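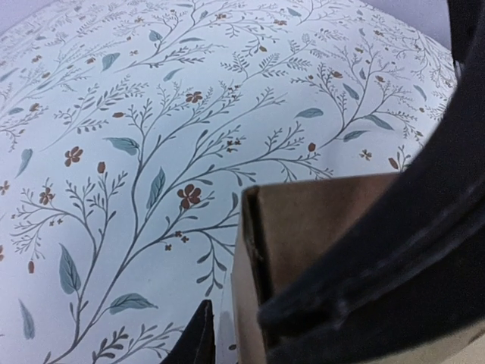
Part 4 of this guide explains how to run the box folding demonstration when visitors come to the Sukora cell. Please read it in full the evening before the open day. The visitors' screen can show the view from the gripper, and many guests will look at it first. Tell them that the dark curved shape at the right is one finger of the gripper, and that the leaves and red flowers are only the print of the table covering. After this they can easily find the corner of the cardboard. Leave this view on for the first minute of the talk.

## 4.1 Before the visitors enter

1. Switch on the cell at the main switch. The start-up takes 87 seconds.
2. Check that both arms are in the rest position and that no cable is caught under a link.
3. Put one box blank on the table between the arms, near the front rail.
4. Set the speed to 26 per cent. The demonstration program is slow on purpose, so that guests can follow it.
5. Run the program once with no guests in the room.

**Note:** Blanks from Skerport have a harder crease than the ones from Rivadeneira. If you use them, bend each crease by hand one time before you start.

**Caution:** Do not reach over the front rail while the program is running. If a blank slips, press Stop first.

## 4.2 Receiving the group

A group may have up to 12 guests. Sipho Gumede receives them at the door and Rima Nimri stays at the Stop button during the whole visit. She does not answer questions while the arms move.

1. Ask the guests to stand behind the yellow line.
2. Name the parts of the cell, from left to right.
3. Start program 244.

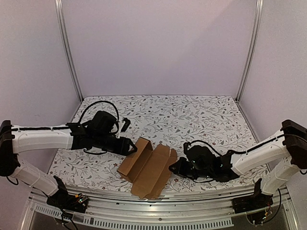 *Fig. 4-2. Left and right arms at the box blank, left panel raised.*

4. When the arms come near the cardboard, stop talking and let the guests watch.
5. Change the visitors' screen to the gripper view again when the box is between the fingers.

If a panel opens again, do not repair it by hand in front of the group. Let the program come to its end,

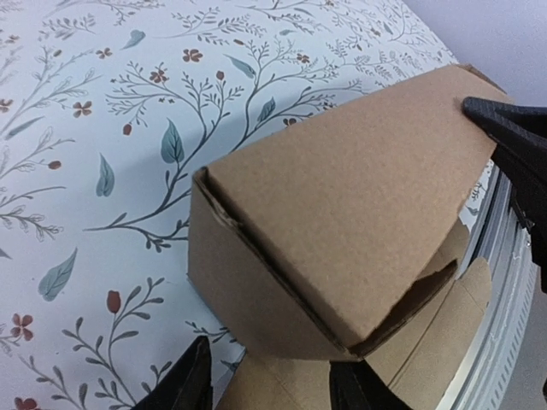
then press Home and wait until both arms are at rest. You can now take out the blank and start again with a new one. Two attempts for each group are enough.

## 4.3 After the visit

1. Press Home, then Stop.
2. Remove all cardboard from the table. Blanks with a torn crease go to the paper bin, the others can be used again.
3. Write the number of attempts in the Sallmont visit book.

Questions about the program go to Azlan Sopacua. For the times of the groups in August, please ask Ximena Sepúlveda.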